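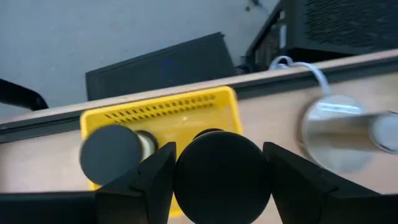
Fig. 1. Round black object, end-on.

Home Units Timetable Readings Contact

Unit 4: Estate records and the death notice

A death notice is a paid announcement. An obituary is an edited biographical account. Kekbridge Library indexes the two separately; its Ellari series holds 1,041 notices, catalogued by surname. Record the date of death and the date of publication in separate fields. Maiden names go in brackets after the given names. Where kin are listed as "predeceased", enter them without a date unless a second source supplies one.

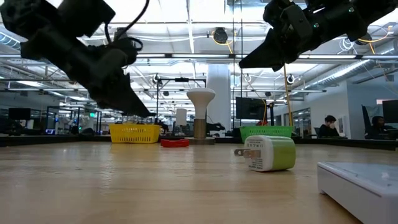

Which source takes priority when a notice and a death certificate disagree on age?
The certificate is entered as the primary value, with the notice's figure kept in the remarks field.

Reading for July: Sriwong, chapter 2.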